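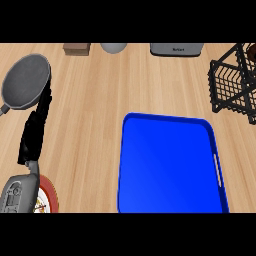 A simulated kitchen worktop, with the arm at left and the blue tray still empty.

Teaching by hand, at a distance

Moving food from a plate to a tray takes a person a few seconds and very little thought. Joelle Khoury has spent much of the year breaking that movement into parts. At Grundden, a small robotics firm, she runs the sessions in which operators drive a simulated arm by remote control and record the result, one attempt at a time.

The operator holds a controller in one hand and watches the worktop on a monitor. Moving the controller moves the gripper. A trigger closes the fingers. Software called Alik reads the controller position, works out the joint angles needed to put the gripper in the same pose, and sends them to the simulator. Every command is stored alongside the camera view and the state of each joint. One complete attempt, from the rest position and back to it, is a demonstration.

The current set calls for 700 demonstrations of a single job, which is to clear what is on the plate and put it in the tray. An operator on a good day records 85, of which a few are thrown away. Khoury rejects any run in which the gripper passes through another object, a fault the simulator allows when contact is set too soft. She also rejects runs with long pauses. A policy trained on pauses learns to pause, and will sometimes stop above the plate and stay there.

"The mistakes people make with a controller are not the mistakes they make with a hand," Khoury says. "They approach from too high, they correct twice, and they let go early. All of that ends up in the data unless you take it out."

Much of the difficulty lies in the things the robot is not asked to touch. A frying pan sits close to the forearm, and its rim limits how far the elbow can swing. At the back stand a small wooden box and a grey appliance, with a wire rack over to the right. Between demonstrations the layout is altered by a script, which shifts and turns each object within set limits. Early sets kept everything fixed. The trained arm performed well on them and failed when the tray was moved 25 millimetres.

Rendering is kept plain. Khoury's group tried a more elaborate lighting model in January and dropped it after the frame rate fell and operators began to overshoot. Delay matters more than appearance, in her view. At two frames of lag most operators cope without noticing. Beyond that they switch to a move-and-wait style, and the recorded paths become a string of short straight lines.

The other method in use at the firm is older. On the physical arm, built by Nutier, the motors can be set to hold only the arm's own weight, and an operator takes hold of the wrist and leads it through the task. The paths are smoother and new staff learn it within an hour. The drawback is that the operator's hands and sleeves appear in the camera view, so each path has to be replayed without anyone present before it can be used for training.

Results from the two methods will be compared on a test bench called Khalaf, using the same task and the same number of demonstrations. Khoury expects the hand-led paths to do better at grasping and the remote ones to do better at avoiding the pan, as those operators see only what the camera sees. The remote set is still being recorded.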